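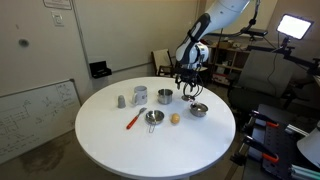

Workshop tips: getting a robot arm's software to behave around kitchen stuff

Shiny things first! Stainless bowls, cups and lids are murder on a depth camera. You get holes in the point cloud right where the rim should be, and the planner happily treats a hole as free space. Fill missing depth with "occupied" until a second view says otherwise. One setting, and my scraped knuckle joints (the arm's, not mine) dropped to almost none.

Turn your light panel toward a wall. Bounced light takes the hot spots off metal and costs you nothing.

Pad the collision shapes, but not all by the same amount. I use 4 mm on mugs and 2 mm on lids, because a lid is so flat that a fat margin swallows every grasp you had.

Eggs get their own force limit. Put it in the object file, next to the mesh, so it travels with the egg when somebody copies the setup. Kojo Dankwa taught me that one and I love him for it.

Long utensils: plan on the handle, and check the swing of the far end before you lift. A strainer with a wire handle needs the same check, plus a slower wrist.

Name things by what they are. "cup_small_steel" beats "obj_07" every time you read a log at night.

Save the random seed with every plan!! Run 513 on our Benus planner was the prettiest lid pick I've ever seen, and I can't get it back.

Replay old logs after each update. We have 1,988 of them and the whole batch finishes over lunch. Joni Partanen's script for it is in the shared tools folder, under replay.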